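The woman who runs the repair desk at Bridotell asked me to leave her name out. "Put down the mending lady," she said. "Everybody calls me that anyway, and half of them have no idea I've got another one." So the mending lady it is.

I went in on a Friday, right after lunch, with a coat over my arm (the lining had been ripped since last winter, and I'd been putting my keys in the pocket and fishing them out of the hem ever since). She had it inside out before I'd sat down.

"You wore it like this all season?" I had. "Well, you're not the worst."

She learned to sew from her aunt in Kurtuluş, in a shop so narrow that customers waited on the stairs. She was there every day after school, picking out old seams. I asked if she liked it and she laughed at me! "I hated it. I wanted to be outside. But my hands learned it while I was busy complaining."

She was 22 when she moved over here and took a job at Irkard, hemming curtains. She still talks about those curtains the way other people talk about an ex. "Straight lines, all day, beige. I'd go home and sew a crooked pocket on something just to feel better."

The desk at Bridotell came later. She's had it 26 years now, and she writes every job in a ledger. Last year's came to 1415, and 583 of those were zippers, a number she read out with real disgust. I asked what's wrong with zippers.

"Nothing's wrong with them. People fight them. It catches, they pull harder, and then they bring me a bag and tell me it was made badly. Rub a candle on it! Go slow! I'd lose a third of my business and I'd be so happy."

Her machine is an old Gamo with the paint worn off where her wrist rests. She oils it on the first of the month and won't let anyone else thread it, me included (I did ask). She's been offered newer ones. "They beep. I don't want to be beeped at by something I'm feeding."

We got onto darning, which she'd do all day if she could. Younger customers want it to show now, with bright yarn on a dark elbow, and I figured she might find that silly. She loves it. "My aunt would have fainted. A good darn was one you couldn't find. But a girl brought me a gray sweater and said use orange, and I had the best afternoon."

My lining took her less time than it took me to drink my tea. I tried to pay for the pocket too, which she'd fixed without mentioning it, and she waved me off. "October, you'll be back," she said. "That top button's hanging by a prayer."

I checked in the elevator. It was. 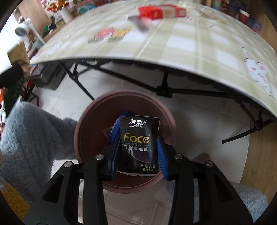
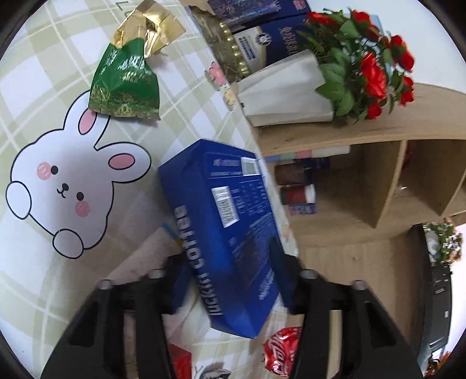
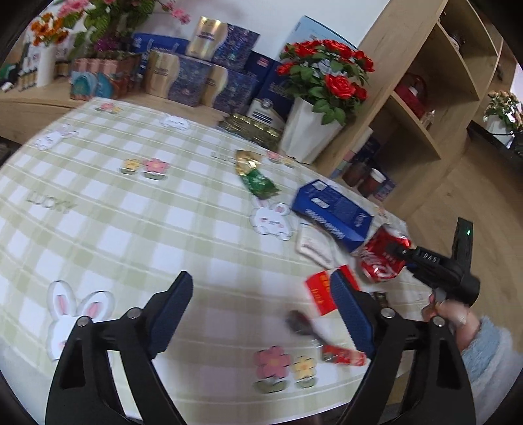 Tissues, a coffee carton, and a checked tablecloth with a Coke can on it.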